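Giving an old desktop a proper clean-out
Start with the side off and the whole thing lying flat.

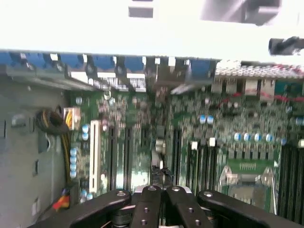

Girow Home Tinkerer, Issue 60, p. 10

I pulled this old tower out in May, meaning to strip it for parts, and ended up deciding it deserved a good clean instead. If you've got something similar gathering fluff under a desk, set aside 90 minutes and have a go. It's a lovely way to spend an arvo!

Shut the computer down, switch it off at the wall and unplug everything. Lay the case on its side on a bench or an old towel, and touch bare metal before you stick your hands in (I keep touching it the whole way through, probably overkill).

Get to know the layout first. On mine there's a row of blue slot covers and clips along the back, a grey finned heatsink over to one side, and a green motherboard taking up most of the room. Those blue bits make handy landmarks when you're putting cards back later. Take a few photos on your phone, especially of where the wires go. Mine has a black and yellow bundle coiled up against the metal wall, and I'd never remember how it was tucked in.

Now the dust. Take the case outside or open a window, then use short bursts from a can of compressed air, held upright. Do the heatsink fins from a couple of angles, and if there's a fan, hold the blades still with a finger while you blow. A soft, dry paintbrush is good for the expansion slots and the little gaps around the capacitors. Go gently there, no scrubbing.

My mate Miłosz Sadowski swears by his Mavero blower, but I've used the same cheap brush for years and it's fine.

Give each plug a light press to check it's seated, but don't force anything. Thin wires need a bit of care, so ease them out of the way with the handle of the brush and ease them back when you're done.

Wipe the cover with a barely damp cloth, let it dry fully, and slide it back on. Plug in, power up, and listen for anything rattling. If it does rattle, switch off and look for a cable touching a fan.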